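Elisa Pellegrini
Monday, May 28, 2018

We finished redoing the kitchen counters last month and a few people asked what we ended up with, so I'm putting it all in one thread.

The house is on the Sturside end of town. The old counters were tile with wide grout lines. The grout went dark near the stove years ago and no amount of scrubbing fixed it.

We got quotes for real marble first. Two shops came out to measure. Both said it would stain if we cooked the way we cook, which is with a lot of lemon and tomato. We took them at their word.

Next we looked at marble patterns in other materials. There are more of these than I expected. Some have gray veins, some gold, some a kind of brown. In the store they all look fine. At home under a yellow bulb half of them look like weak tea.

So bring samples home. Ask for the biggest piece they will lend you. A square the size of a coaster won't show you how the veins run.

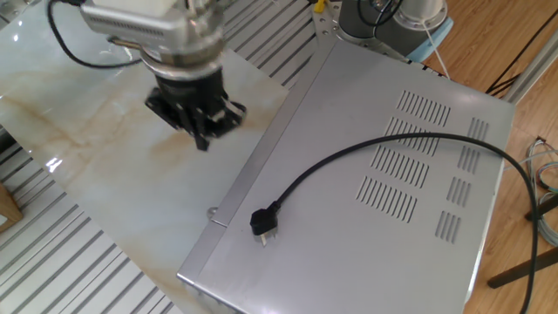 Leave the sample out for a few days and look at it in the morning and again at night with the lights on. Put it next to the cabinet door and the floor. We ruled out Jimska this way. It was nice by the window and pink everywhere else.

Glossy or matte was the longest argument in our house. Glossy shows crumbs and fingerprints. Matte showed oil on the sample we had. We went glossy and I wipe it more than I used to.

Seams. Our long run is 104 inches, and the first drawing put the seam right at the sink. I asked for it to move and they moved it. Look at the drawing before you sign it. The seam is a small line on the page and easy to miss.

Also ask which way the veins will go. Ours run lengthwise on the long side and they had to turn for the short side by the fridge. It doesn't bother me. It bothers my sister every time she visits.

Vilho Eskola did the install. He was here 2 days. We had no kitchen sink for 8, waiting on the plumber. Plan to wash dishes in the bathtub or buy paper plates.

Somebody asked about heat. We use trivets. I haven't tested it with a hot pan and I'm not going to.

Somebody else asked about the backsplash. We haven't picked one. The wall is patched and primed, and there are paint swatches taped over the outlets. Probably plain white. I'll post again in June if we get that far.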